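Clondalo Lake — winter inspection checklist, aeration and circulation equipment
December 2018
Completed by: Ximeng Zhong
Units: 2 Lorusico surface aerators, 1 Findutard shore-mounted compressor

1. Mains isolator and RCD
Tripped on the test button, reset first time. PASS
Comment: The label inside the box still gives the old circuit numbers. I asked for this to be changed last January.

2. Supply cable, shore to first aerator
Outer sheath scuffed where it crosses the stone edging. No bare wire. PASS, WITH COMMENT
Comment: The supplier calls this cable "rodent proof". Something has had a good chew at it by the reeds. Put it in conduit before the next visit.

3. Mooring lines and anchors
North unit: both lines sound. South unit: one line frayed by the shackle. FAIL
Comment: Replace the whole line. Do not knot it, as was done last time.

4. Floats
No splits. Sitting level. PASS

5. Intake screens
South screen half blocked with blanket weed and leaves. Cleared by hand with the power off. PASS AFTER CLEANING
Comment: The brochure says "self-cleaning". I have now cleaned it on every visit I have made.

6. Compressor housing
Door seal perished. Fan running. Air filter black. FAIL
Comment: Hours meter reads 417 since the last filter. The handbook allows 900 between changes, and on the state of this one I would not believe the handbook. Halve it.

7. Airline and diffusers
Pressure steady at the gauge. One diffuser giving large, lazy bubbles on one side only. PASS, WITH COMMENT
Comment: Probably a torn membrane. It wants lifting in spring, when somebody can get the boat out without ice on the slipway.

8. Oxygen reading
Taken off the jetty, at the surface and near the bottom. Surface fine. Bottom lower than I would like. NOT SCORED
Comment: Sampaio's report claims the circulation "reaches every part of the lake". They measured next to the aerator. I would like to see a figure from the far bay before anyone pays for another unit on the strength of it.

9. Weed and algae
Little to see at this time of year. NOT SCORED
Comment: Please do not put this down as a success for the equipment. Weed dies back in winter with or without a pump.

10. Lifebuoys and throw lines
Jetty: present, line dry and coiled. Dam end: housing there, no line in it. FAIL
Comment: Most urgent item on the sheet. Replace before the path is used again.

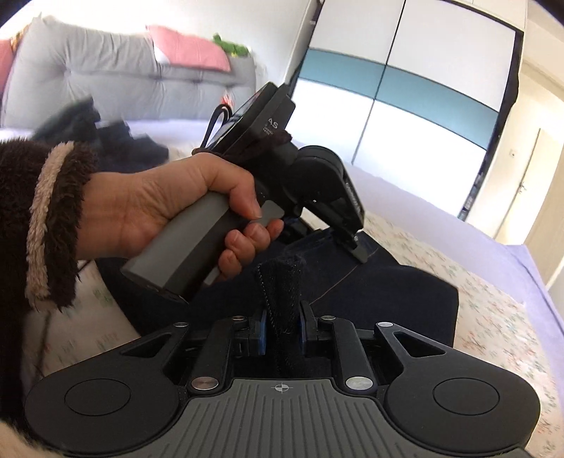
11. Warning signs
"Deep water" and "Electrical equipment in water" both readable. Thin ice sign missing from the car park side. FAIL
Comment: I was told the aerators keep the lake open, so no ice sign is needed. They keep a patch open. The ice next to that patch is thinner for it, and that is exactly where a dog will go.

12. Jetty and slipway
Boards firm. Wire mesh lifting at the third board. Slipway green. PASS, WITH COMMENT
Comment: 46 new staples were on the last invoice. I could not find them on the jetty.

13. Paperwork
Service log kept in the compressor housing, damp but readable. Last entry is signed but says only "all OK". PASS, JUST
Comment: With a filter in that state, it was not all OK. Write down what was looked at, and the meter reading.

Overall: aerators may stay running. South unit to be switched off in high wind until the mooring line is replaced. Items 3, 6, 10 and 11 to be checked again once the work is done, by someone other than the contractor.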